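The Table Stays in the Family: Kvido Štefanec on Refinishing Other People's Furniture

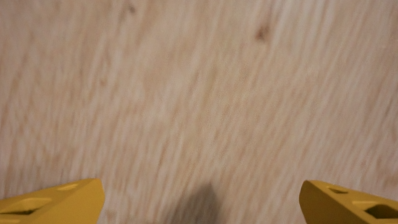 Kvido Štefanec did not plan to work on tables. He trained as a bookkeeper, kept accounts for a feed supplier for eleven years, and started stripping old furniture in his garage because the house he had bought came with a shed full of it. He now runs a one-man shop called Grumine, on the ground floor of what used to be a shoe repair place, and most of what comes through the door is kitchen and dining tables.

"People will throw out a chair," he says. "A chair gets wobbly and they're done with it. A table they keep. They'll keep it in the basement with boxes on it for twenty years, but they keep it."

I met him at the shop at eight in the morning, which he said was late for him. He had already swept. He was drinking tea from a jar and looking at an oak top with a black ring near one end, left by a flowerpot that had been watered too much.

"That's iron and water and the tannin in the oak," he says. "You can sand at it all day and go right through to the other side. The stain goes deep. I use oxalic acid, you brush it on, let it sit, rinse it, and do it again the next day. Usually it takes three times. I tell people three and then if it takes two they're happy."

He does not give a price over the phone. He used to, and lost money on it. The customer would say the finish was a bit of varnish, and the table would arrive with four coats of brown paint under a coat of white paint. Now he asks them to bring it in or he drives out to look.

A plain top with no leaves and no paint costs $394 at the moment. The number sounds odd and he knows it. He worked it out in January from his rent, his supplies and the hours he had written down over the past year, and that was what came out.

"My wife said make it four hundred. But it wasn't four hundred, it was three ninety-four. I was a bookkeeper. I'm not going to round it."

Most of the questions he gets are about what finish to use. His own answer has changed. When he started he put polyurethane on everything, since that was what the hardware store sold and it stood up to wet glasses. He still uses it for families with small children if they ask. For everyone else he uses a hardwax oil, two thin coats, buffed in with a white pad.

"Poly is good until it isn't. Once it's scratched through, the whole top has to come off again. With the oil you can fix one spot. You rub it with a gray pad, you put a little oil on a rag, and you wipe off what's left after fifteen minutes. People don't wipe it off. That's the main thing I get calls about. It's sticky, they say. Well, wipe it off."

He is careful to add that the rags have to be laid flat outside or put in a can of water, never balled up in the trash. Oily rags can heat up by themselves and catch fire. He puts a printed sheet about it in with every table that goes home, and he makes the customer read it while he loads the truck.

The sanding takes less time than I expected. He starts at 80 grit if the old finish is thick, then 120, then 150, and stops there for oil. He does not go finer. At 220, he says, the surface gets so closed up that the oil sits on top and doesn't go in.

"There's people online going to 1,000. I don't know what they're doing. Maybe a guitar. For a table it's a waste of a Saturday and it doesn't hold the oil."

Between 120 and 150 he wets the top with a damp sponge and leaves it to dry. The water makes the fibers stand up, and the last sanding takes them off, so the first spill in the customer's kitchen doesn't turn the top rough. He learned this from Miloslav Šimko, who had the shop before him as a side business and still lives two streets over.

Šimko is 81 and came by while I was there. He looked at the oak top, ran the back of his hand over it and said it needed another day. Štefanec said he knew that.

"Everybody uses the palm," Šimko told me. "The palm is too hard from working. Use the back."

His daughter, Vendula Šimko, handles the caning and the woven seats when a set of chairs comes in with a table. She works from home and picks up the chairs on her way past. She and Štefanec bill separately. "It's cleaner," he says. "The customer gets two pieces of paper and can see who did what."

I asked him about jobs that had gone badly. He thought about it for a while and went to turn off the compressor.

There was a walnut table, he said, that turned out to be walnut veneer over something softer. He had checked one edge and not the other. The edge he checked had been repaired with a solid strip at some point. He sanded through the veneer in a patch the size of a playing card before he saw it.

"I called the man right away. His name is Dalibor Ondrejka, he doesn't mind me telling it. I said, I went through it, I can patch it but you'll see the patch. He came and looked. It was his mother's. He said patch it. I didn't charge him for any of it, and I bought the veneer, some $300 with the delivery."

The patch shows if the light comes in low from the side. Ondrejka has since brought him two more pieces, a nightstand and a bench. Štefanec now checks all four edges and the underside with a flashlight, and he writes down what he finds before he plugs anything in.

He turns down more work than he used to. He won't do pianos or outdoor furniture, and he won't paint over sound wood, though he knows shops that will and gives out their numbers. He has a waiting list of seven weeks — longer before the holidays, when people notice their tables. He has thought about hiring someone and has not done it.

"I'd have to explain everything," he says. "And then I'd have to hear the radio they like."

Before I left he wrote down what I should do for my own table, which is pine and has a pale heat mark from a baking dish. Lay a dry cotton cloth over it, iron on low, no steam, keep it moving, lift and look every ten seconds. If it hasn't faded after a few minutes, stop and bring it in.

Grumine takes drop-offs in the mornings until eleven. Call first if the table doesn't come apart, as the door is narrow.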